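Skustton Handling Project
Progress report to the Grukbridge Fund, second period
Aug 8, 2023

Spending to date is within the approved equipment line. Orders placed since March cover replacement finger pads, fasteners and one spare hand-held gripper. The balance on the line is 1376 pounds, all of it uncommitted.

Work in this period has been on small household items handled on soft surfaces. Thin plastic goods and foam articles remain the main concern for the purchasing plan, as the choice of pad affects both the unit price and the replacement interval. The current fingers take ridged rubber pads on their inner faces, fixed to a common mount, so pads can be bought separately from the fingers. The supplier, Eltside, sells them in packs of 10. 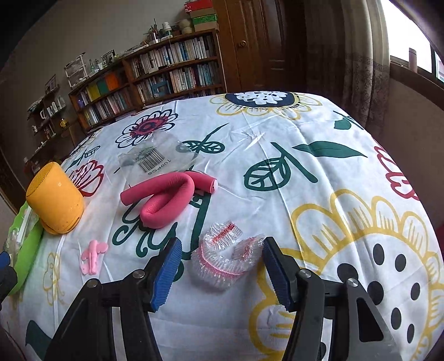 Hidayah Santoso asked whether the spare gripper could be deferred to the next period and the money moved to pads. Her view was that a single unit with a full stock of wearing parts would lose less time than two units sharing a short one, and that the fund would find the smaller order easier to approve.

We have costed both options. Deferral would release enough for 30 further pads, but leaves no cover if the working unit goes back for repair. Eltside's return time for repairs is over 50 days. We therefore propose to keep the spare on order and buy one pack of pads from the balance.

The arm for the bench station (listed as Marty in the original bid) has not been ordered. Two quotations are in hand and a third is awaited. The two differ mainly in what they include: one has the mounting plate and first-year service, the other prices both as extras. A like-for-like table will be sent when the third arrives.

Decisions requested:
Approval to buy one pack of pads from the uncommitted balance.
Agreement to carry the arm purchase into the next period, with no change to the ceiling.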